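Filed under: Course Handouts / Robot Software
Posted Sep 17, 2018 – 9 comments – 60 shares

Unit 10 notes: Two hands, one clock
Instructor: Ieuan Howells. Lab questions to Omar Chamoun.

Last unit we had one arm and one stream, and most of you got the log to play back in the right order. Congratulations. Now there are two grippers, and each one believes it is the only hand in the kitchen.

Start with time. Each gripper stamps its own data with its own clock. The Zondia logger will merge the streams for you by arrival time, cheerfully and wrongly. Merge by capture stamp, after you have estimated the offset. Last year's best bug was a policy that let go with the left hand whenever the right one closed. It had learned the network lag.

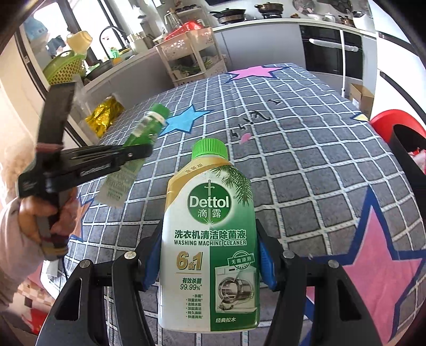 Fig. 1. Bottle in one gripper, the other gripper moving. Note the blur on the green and white container.

For Fig. 1, a detector run on single images will do fine on the bottle, with its large label facing you. The container is another matter. Don't throw the blurred samples out – half the interesting motion lives there. Lower the confidence, let the tracker carry the pose, and widen the covariance while it does. If your covariance never grows, you have written a very expensive constant.

Next, contact. "Holding" is not a pixel property. Your state label should come from jaw width, plus vision, plus what was true one step ago. Jaw width alone says an object is there; it won't say which one.
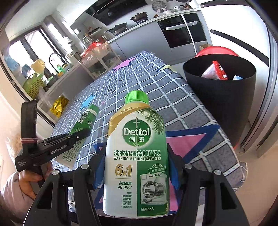 Fig. 2. Bottle held upright; left jaw resting against a tube of hand cream on the table.

Is the tube in Fig. 2 grasped? Three people in a room will give you four answers. In this course we use TOUCH for jaw contact without a confirmed grip, and GRASP only when both fingers bear on the object. Write TOUCH if you can't tell. The planner can recover from a cautious label.

Homework: run the Brarnix segmenter on log 307, fix the clock offset first, and hand in your label file with the script. A notebook full of plots is not a script. Due in October.

Related handouts
Unit 9: Replaying a log without crying
Rumomport setup notes
Goh planner: reading the error codes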